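Work and Automation | Research articles
October
By Aurelia Holzer and Abdelilah Filali

4.2 What the arms took over, and what they left

Trundent packs artificial flowers for gift shops and hotel suppliers at its Drakevcombe site. Before the change, each packer did the whole job: picked stems from a tray, laid out the group, tied it and boxed it. The two-arm cells bought from Sosell now do the picking and laying out. Tying and boxing are still done by hand. We interviewed 64 employees, most of them packers who had worked under both arrangements.

The group used in our task study has two blue hydrangeas and one red rose (Figure 3). Packers called it an easy one. The stems cross, though, and the order in which they are put down decides how much work is left for the person who ties them.
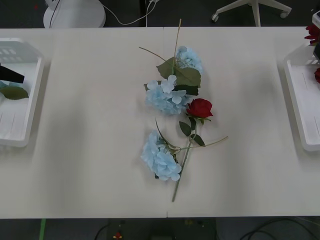
Packers who moved to tying spoke first about pace. Under the old arrangement a slow stem cost a packer a few seconds, which she made up on the next group. Now the groups come at the speed of the cell, and the tier waits or hurries. Three of the people we interviewed had asked to go back to hand packing at the Cheetham site, where the older benches are still in use.

Handling stems was also where packers felt their skill lay. They talked about turning a stem between finger and thumb until the leaves sat flat -- something they had never been taught and found hard to put into words when the cell technicians asked.

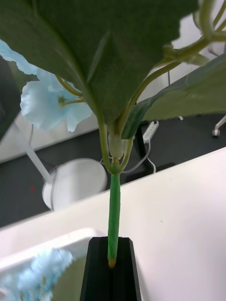
Supervisors saw the matter differently. They kept a tally of groups sent back for each 1,000 boxed, and to them a bent leaf was a defect like any other. Packers said the tally left out the small repairs they made before a group ever reached the box. These repairs had no code on the shift sheet, so the time went down as tying.

Mixed groups drew the most comments. A tier has to keep the rose clear of the hydrangea while closing the tie, and several said they now loosened the whole group and set it again by hand.

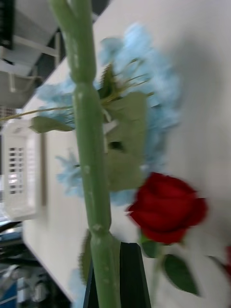 Figure 3. Hydrangeas and roses at the cell: stems on the table and in the gripper.

4.3 Training and job grades

Tiers stayed on the packer grade. Those who learned to restart a cell after a stop were moved up one grade, but only on the day shift, where a technician was present to sign off the training. Night staff raised this in nearly every interview.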